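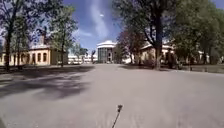 Gritby Joint Sand for Paved Squares and Walkways

Home | Products | Paving | Delivery | Contact

Category: Paving Supplies / Joint Fillers

Gritby is a dry, washed joint sand for concrete and natural stone paving. It is made for large open areas such as plazas, school yards and wide garden paths, where the joints are narrow and the surface gets regular foot traffic. Finiseck packs it at the Beklow yard and ships it in bags or bulk sacks.

The grains are angular, so they lock together in the joint and stay put better than rounded play sand. There is no cement or resin in it. If a slab has to come up later for pipe or cable work, the sand can be brushed out and the slab put back.

Sizes and packing

Small bag: 45 lb, plastic, sealed
Bulk sack: 1000 lb, woven, with lifting loops
Colors: pale gray, buff, charcoal

Pale gray is the one most people order for light concrete slabs. Charcoal shows up strongly against light paving, so ask for a sample before buying a full load. Samples are free and come in a small tub.

How to use it

Sweep the paving clean and let it dry fully. Pour the sand in low heaps and work it across the joints with a stiff broom, moving diagonally. Run a plate compactor with a rubber pad over the area, then sweep in more sand until the joints are full to just under the edge of the slab. Leave a thin layer on top for a few days if you can, and brush off what is left.

New paving will need topping up after the first winter. Work done in December often needs it sooner - rain and frost settle the bedding and the joints drop a little.

Gritby is not meant for joints wider than half an inch. For those, see Szulc Coarse, which has a larger grain and comes in the same bags.

Storage

Keep bags off the ground and under cover. Damp sand clumps and will not run into the joint, but it can be spread out, dried and used as normal. Bulk sacks should not be stacked.

Ordering

Small bags are sold singly. Orders of 9 bulk sacks or more go out on a flatbed, and the driver will need hard ground to unload on. Delivery is free within 200 miles of Beklow.

Related items

Szulc Coarse Joint Filler
Finiseck Stiff Paving Broom
Beklow Bedding Sand
Rubber Compactor Pad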